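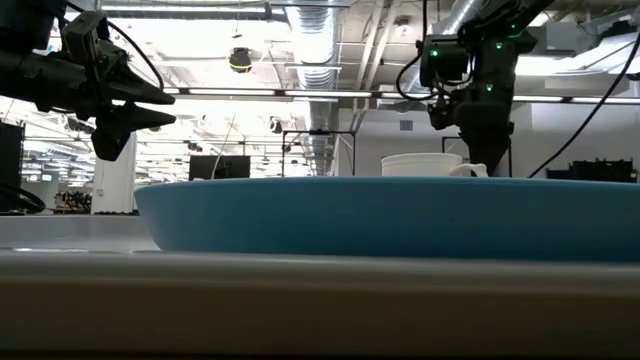

You will never get bread to rise in that kitchen before April, I was told on the stairs in my first week in Markthorpe, and for the whole of that winter it was true. My loaves were heavy like wet books. I ate them because flour costs money, and I told my mother on the phone that the bread was going well.

This is my third winter in the flat and I want to write down what I do now. Two readers have asked me, and I also forget it myself every summer.

First, the kitchen. It is on the north side and has one outside wall too many. The heating comes on at six in the morning and again at five in the afternoon, and between these times the room loses everything it was given. I wrote to Virnarent, who manage the building, and they answered very politely that the boiler is within its normal range. I believe them. The boiler is normal, it is the windows that are old.

In my country we bake rye bread with a sour starter, and my grandmother kept hers on top of the tile stove, where it was warm day and night. I didn't understand how much work that stove was doing. When I came to England I followed her times exactly: starter in the evening, dough in the morning, bread at noon. With no stove her times mean nothing. In January my dough at noon looked the same as my dough at eight o'clock.

For a long time I tried to make the kitchen warmer for the dough. I tried the oven with only the light on, which worked until the light broke. I tried the cupboard by the hot water pipe, but it smells of floor polish and I am sure the bread did too. I tried a hot water bottle under a towel. It gave me one very sour corner and the rest raw.

What I do now is leave the dough alone for longer. It takes 36 hours from feeding the starter to taking the bread out, and I sleep for two nights of it if I begin on Thursday evening.

On Thursday after supper I take 50 g of starter from the fridge and feed it with rye flour and water, as thick as porridge. It stays on the table overnight with a plate on top. On Friday morning it has usually only a few bubbles and I go to work and don't look at it with reproach, as I used to. When I come home it is ready, or nearly. Then I mix the dough, and it waits until morning. I bake early on Saturday, before the shops.

The salt I add late, with the second part of the flour. My grandmother did it so and I have never tested the other way. For the water I use it warm from the tap, a bit warmer than the hand. In summer cold water is enough.

The flour was another lesson. The dark rye in the big supermarket is very coarse and I had a lot of trouble with it. Now I buy Rondley dark rye from the small shop on Corrigan Street, where it comes in paper bags and is sometimes not there for two weeks. When it is there I buy three. It drinks more water than the supermarket one, so if you change flour please keep a little water back and look at the dough before you pour the rest.

I make one big batch, 2080 g of dough when I weigh it, and this fills my two tins. One loaf is for the week and one goes in the freezer, already sliced. They bake for 60 minutes. For the first ten I have the oven as hot as it goes and afterwards I turn it down to medium. My oven has no numbers any more on the knob, so I can't tell you better than this. Knock on the bottom of the loaf, it should sound like a door.

And don't cut it on the same day! I know it is hard. Rye bread that is cut warm is sticky inside and you will think you failed. I wrap mine in a cloth and go out of the house until evening, and even then I only look.

The one thing I still haven't solved is the crust. It comes out good and then in the cloth it goes soft, and in a paper bag it goes too hard for my teeth. If somebody bakes rye in a cold damp flat and has a nice crust on Monday, please write to me how you keep it. I will try the clay pot next, if I can find one with a lid that fits.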